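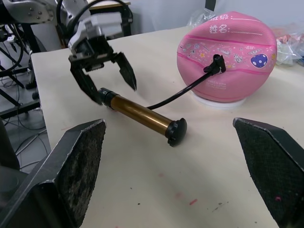

Does the hose unscrew, or will I be wrestling with it every time I put the thing back in the kit bag? That question came in from a customer one afternoon in February, and we have had it in one form or another ever since we began stocking the Premen. Yes, it unscrews by hand. You don't need a spanner, and if you find yourself reaching for one, the thread has probably gone on crooked, so back it off and start again gently.

Premen Hand Pump for Sports Balls
$40, in stock at our Flenon shop and online

We've sold a good many ball pumps over the years, and most of them have been the little plastic sort that live in a drawer until the first training night and then go missing under a car seat. The Premen is a step up from those. It has a metal barrel and a flexible hose between the pump and the needle, and it's the hose that wins people over. With a rigid pump every wobble of your arm goes straight into the valve, which is how needles get bent (and how valves get torn, and how you end up buying a new netball in the middle of the season). With a hose you can sit the ball on the bench or the ute tray, hold the pump however suits you, and get on with it.

The hose is 300 mm long and the whole pump weighs 545 g, so you'll notice it in a small backpack, but in a team bag it disappears among the bibs and the cones. 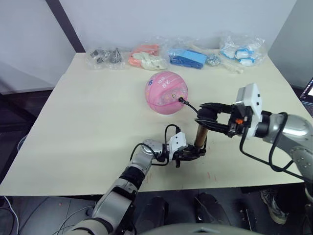
Wet the needle before it goes in. We say this to everyone who buys a pump from us, and we'll keep saying it! A drop of water will do, or a dab of valve oil if you're the organised type. Push it in straight, with a slow, steady pressure, and never force it. Then pump in long, even strokes, stopping now and again to give the ball a squeeze and a bounce. There is no gauge on the Premen, so if you're getting balls ready for a competition you'll want a separate one, and the Prormont pocket gauge is the one we keep behind the counter. The recommended pressure is usually printed near the valve — have a look there first, as a basketball and a soccer ball can want quite different amounts of air.

In the box you'll find the pump, the hose, two needles and a small drawstring bag. Replacement needles are made by Choo and use the standard thread, so any spares already rattling about in your shed will most likely fit as well. The pump isn't meant for bike tyres or air beds, and we'd ask you not to try it on either.

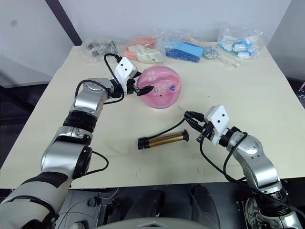

A word on looking after it, while we're here. Sand is the great enemy. If you've been at the beach, wipe the shaft down with a dry cloth before you work the handle, and put one drop of silicone oil on it at the start of each season. If the stroke ever feels loose and you're getting no air, the seal inside has dried out, and the Premen seal kit (code SK-2) will sort it in a few minutes on the kitchen table.

Clubs and schools are welcome to ring us for a price on larger orders. Pick-up from Flenon is free, and the side door is open until 5 pm if the front looks shut.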